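3.2 Rules for handling food items

Before the second test period we wrote down the rules which everybody in the Restdale lab had followed only by habit. The first version was too long and the operators did not read it, so we made it shorter and fixed it next to the emergency stop.

The operator keeps both hands outside the marked area while the arm has power. Only one object is moved at a time. If the object leaves its dish, the run is stopped and written in the log as failed, even when the arm could pick it up again. We discussed this last rule a lot – at Feltberg such runs are counted as successful, and this makes the numbers difficult to compare.

Our log has 891 runs. Of these, 743 followed all the rules and are used in chapter 4. In the other 148 runs at least one rule was broken, most often because a person reached over the table before the arm was parked. We did not delete them, but they are kept in a separate folder.

The speed limit was also changed. We started with the value from the Grudura guide, but round fruit rolled away too easily, and after one week we reduced it for all objects. A new operator must do 2 supervised sessions on a Wednesday before working alone, and must sign the rule sheet.

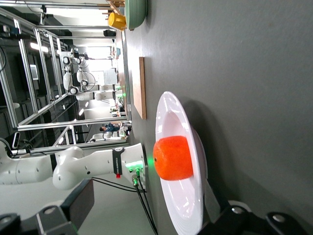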